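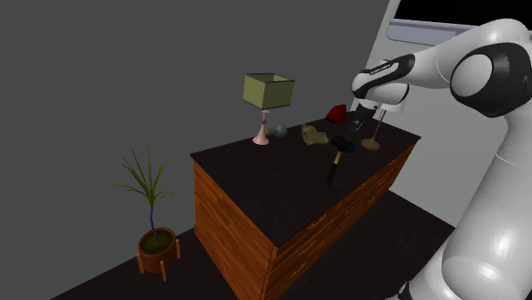
장판을 걷어 내던 날 아침 이야기부터 해야겠다. 우리 집 거실 바닥은 부모님이 이 집에 들어오실 때 깐 노란 장판이었고, 나는 그 위에서 기어 다니고 숙제를 하고 낮잠을 잤다. 그러니 바닥을 새로 하자는 말이 나왔을 때 내가 제일 오래 버틴 것도 이상한 일은 아니다. 결국 모서리가 들뜨고 싱크대 앞이 검게 변한 걸 보고서야 마음을 접었는데, 막상 매장에 가 보니 고르는 일이 버티는 일보다 훨씬 힘들었다.

매장 직원은 친절했다. 견본을 꺼내 와서 하나씩 바닥에 깔아 주었고, 나는 신발을 벗고 그 위에 올라서 보았다(양말 바람으로 남의 가게를 돌아다닌 건 그날이 처음이다). 그런데 설명을 들을수록 마음이 불편해졌다. 이 제품은 긁히지 않고, 저 제품은 색이 변하지 않고, 또 다른 제품은 아이가 장난감을 던져도 자국이 남지 않는다고 했다. 다 맞는 말일 것이다. 다만 나는 아무 자국도 남지 않는 바닥에서 스무 해를 산다는 게 어떤 것인지 잘 그려지지 않았다.

요즘 바닥재 이야기를 하면 다들 관리가 편하냐부터 묻는다. 나도 물었다. 맞벌이에 아이가 둘이면 걸레질 한 번 덜 하는 게 얼마나 고마운 일인지 나도 잘 안다. 그래도 편하다는 말 하나로 집 안의 모든 표면을 고르기 시작하면 좀 허전해지지 않을까. 문짝도, 식탁도, 바닥도 같은 무늬를 인쇄한 것으로 맞추면 처음 며칠은 정말 근사하다. 그 며칠이 지나면 어디를 봐도 같은 옹이가 같은 간격으로 나온다. 한번 눈에 들어오면 그 다음부터는 자꾸 그것만 보이니 사람 눈이라는 게 참 얄궂다.

포르투갈에서 마루를 깔다가 한국으로 건너온 타르시시우 퀸타나 씨를 알게 된 건 그 무렵이다. 동네 목공방 모타람(간판에는 Mottram이라고 적혀 있다)에서 주말 강좌를 하는 분인데, 내가 견본 사진을 보여 드렸더니 대뜸 집에 해가 어느 쪽으로 드느냐고 물으셨다. 남향이라고 했더니 그럼 창가 쪽 색이 먼저 변할 텐데 그게 싫으냐고 또 물으셨다. 나는 대답을 못 했다. 싫은지 좋은지 한 번도 생각해 본 적이 없었으니까.

그분 말씀으로는 나무 바닥을 깐 사람은 두 부류라고 한다. 처음 흠집이 났을 때 속상해서 잠을 못 자는 사람과, 러그를 하나 사서 덮는 사람. 나는 틀림없이 앞쪽일 텐데, 그래도 세월이 좀 지나면 뒤쪽으로 넘어갈 수 있겠다 싶었다. 할머니 댁 대청마루가 그랬다. 다듬이돌 떨어진 자리가 움푹 파여 있었고, 우리 사촌들은 거기에 구슬을 올려놓고 놀았다. 할머니는 그 자리를 한 번도 고치지 않으셨다.

물론 원목이 무조건 옳다는 이야기를 하려는 건 아니다. 바닥 난방을 하는 우리 집들에서 두꺼운 원목은 틈이 벌어지기도 하고, 값도 만만치 않다. 같은 강좌를 듣는 일함 오스만 씨는 전셋집에 살아서 걷어 낼 수 있는 조립식 바닥을 깔았는데, 집에 놀러 가 보니 참 아늑하고 예뻤다. 색을 하나로 통일하지 않고 방마다 조금씩 달리한 덕분인지 문지방을 넘을 때마다 기분이 달라졌다. 형편에 맞게 고르되 자기 눈으로 고른 티가 나는 집이었다.

내가 아쉬운 건 파는 쪽의 말이다. 드리다리나 바보레오 같은 매장에 가면 견본이 200가지나 걸려 있다. 그 많은 견본 앞에서 듣는 말은 거의 같다. 요즘 이게 제일 많이 나가요. 많이 나간다는 말이 왜 내 거실의 이유가 되어야 할까. 손바닥만 한 조각 말고 큰 판을 하루쯤 빌려 주고, 아침 해와 저녁 형광등 아래에서 보게 해 주면 얼마나 좋을까. 벽지 가게 중에는 그렇게 해 주는 곳도 있다는데, 바닥은 한번 깔면 벽지보다 훨씬 오래 보고 살지 않는가.

우리는 결국 거실에만 참나무 합판마루를 깔고 안방은 장판을 새로 했다. 남편은 왜 하나로 안 하느냐고 했지만, 나는 겨울에 뜨끈한 장판에 등을 대고 눕는 맛을 도저히 포기할 수가 없었다. 공사는 6월로 잡혀 있다. 걷어 낸 노란 장판은 한 귀퉁이를 공책만 하게 잘라 두었다. 어디에 쓸 생각인지 묻는다면 할 말은 없고, 지금은 책장 맨 아래 칸에 돌돌 말려 있다.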